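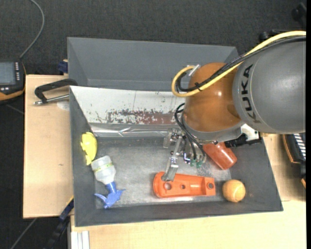
按Kamil Hudec在上一篇底下的说法，我根本没有资格谈扔东西，一个连断掉的伞骨都要留着“以后也许能用”的人，谈扔东西就跟房东谈诚信差不多。他还补了一句，说他自己搬家的原则很简单，一年没碰过的一律不带走，包括书，包括锅，包括前女友送的跑步机。

我认真想了两天怎么回他，想到最后决定另写一篇。

先交代伞骨。伞是五月买的，用了两次，第三次在电车站被风翻过去，断了一根。伞面我扔了，伞骨留下来，理由当时觉得很充分：细，硬，有弹性，一头还带个小孔。我想不出哪个家庭会用不上一根又细又硬又有弹性还带个小孔的东西。后来洗手池堵了，我兴冲冲把它请出来，捅了二十分钟，池子照堵，伞骨弯成一个问号。最后是下楼花82克朗买了一瓶通渠的药水。问号我还留着。

我家的杂物集中在走廊柜子最下面那格抽屉。我妈家也有一格，位置都差不多，她那格叫“放东西的抽屉”，好像别的抽屉是放思想的。小时候要找橡皮筋，去放东西的抽屉；找蜡烛，去放东西的抽屉；家里来了客人临时要藏起来的水电单子，也在放东西的抽屉。她去年冬天视频的时候把抽屉拉开给我看，里面有我小学的校徽，还有一把钥匙，她问我知不知道是开什么的。我说不知道。她说那就先放着。

钥匙是所有杂物里地位最高的。充电线可以扔，说明书可以扔，只要它上面长着齿，就没有人敢动。我自己手里有四把来历不明的钥匙，其中一把我怀疑是上上个房子地下室的，房东叫Oldřich Šťastný，押金扣了我一半，原因写的是“钥匙遗失”。假如真是这一把，它大概是我拥有过的单价最高的金属制品。我试过给他写信，信写得很客气，没有回音。姓Šťastný的意思是“幸福的”，收着我半份押金，想必名副其实。

再说Kamil讲的一年原则。我试过，真的试过。前年我按照一本很薄很贵的书上说的，把柜子里的东西全倒在地板上，一件一件拿起来问自己要不要。书上说这个过程会让人平静。我平静了大概十分钟，之后就坐在地板上看一张旧电影票，再之后是修一个坏了的闹钟，晚上十一点地上还是那一堆，猫在上面睡着了。第二天早上我用两个袋子把它们原样装了回去。袋子是新买的，所以严格讲，我家的东西变多了。

后来我想换个思路，扔不掉就卖掉。朋友推荐了一个叫Kaklow的二手网站，说出手特别快。我挂了一台Grilance的小电烤架，买来一次都没用过（阳台朝着楼上邻居的卧室，她鼻子很灵）。标价我想了很久，最后写291克朗，觉得零头显得诚恳。

第一个来问的人出100，包送。我说不包送。他说那就100，他来取，但是要我先洗一下。我说没用过，是新的。他说新的更要洗。

第二个来问的人问我有没有配套的夹子。没有。她说那可惜了，祝我好运。

第三个叫Matěj Kolář，出191，语气干脆，约在Sokol的体育馆门口见面，我站在门口等了一刻钟，抱着一台电烤架，旁边不断有穿运动服的小孩进进出出，用一种看行为艺术的眼神看我。他来了以后接过去翻来翻去地看，夸了几句，然后从背包里掏出一个华夫饼机，问我愿不愿意换。

我换了。

我现在也说不清是怎么发生的。他讲话很有说服力，说华夫饼机不冒烟，邻居不会有意见，又说他奶奶用它做了二十年早餐。我走到家门口才想到，奶奶用了二十年，恐怕正是问题所在。回家插上电，灯亮，板子不热。于是我为了少一件没用过的东西，多了一件不能用的东西，还出了来回的车票。

华夫饼机现在住在烤架原来的位置。大小差不多，刚好。

所以Kamil说我没有资格，我承认。不过我对他那套也有点意见。他扔东西非常痛快，痛快完了就来问我借。螺丝刀是跟我借的，卷尺是跟我借的，上个月半夜发消息问有没有那种老式的圆头充电器，我有，在抽屉里，缠在一条跳绳上面。他来拿的时候表情很复杂。我觉得世界上那些家里空空荡荡、只摆一盆龟背竹的人，背后多半都站着一个抽屉关不上的朋友，只是拍照的时候朋友不在场罢了。充电器他还没还，按他的一年原则，明年这时候大概就会被他扔掉。

Sumaiya Debnath看问题的角度又不一样。她搬过很多次家，最后一次搬去了Stikstead，两个箱子就走了。我问她怎么舍得，她说没有舍不舍得，行李超重的钱比箱子里的东西贵。我觉得比那本很薄很贵的书讲得好，还不收钱。不过上次通电话，她说新家厨房有个抽屉，现在已经有点难拉开了，里面主要是外卖送的酱油包和一卷不知道哪来的绳子。我听了很高兴，又不好意思表现得太高兴，就问她绳子有多长。

我后来也琢磨过，到底哪些东西我是真舍不得，哪些只是懒。电影票是舍不得，说明书是懒。有一份微波炉的说明书，微波炉已经换过两台了，它还在，十一种语言，没有中文。有一阵子我靠它学捷克语，学会了“请勿加热活的动物”，至今没有在对话里用上。

旧手机呢，介于两者之间。里面应该有照片，可是充不进电，修手机的人说可以试试，但不保证，试一次也要收钱。我拿回来又放进抽屉了。每隔一阵子我会按一下开机键，像去看一个住院的亲戚，坐一会儿，走的时候也不说下次什么时候来。

单只的袜子我不放抽屉，单只的袜子有自己的袋子。关于这个我不想多谈。

前几天楼道里贴了张通知，说大件垃圾的车下周来，大家可以提前把不要的东西放到院子里。晚上我下去看，已经堆了一些，有把椅子，坐面塌了，但四条腿看着很结实。我绕着它走了两圈。三楼的Přemysl Koubek正好也下来，手里空着，显然也没打算扔什么。我们互相点头，聊了几句天气，又聊了几句暖气费，谁都不先上楼。

聊到后来有点冷，我先撤了。第二天早上椅子没了。

晚点我把抽屉里的电池理一理，听说超市门口能回收。Kamil，你如果看到这里，充电器记得还，跳绳你可以留着。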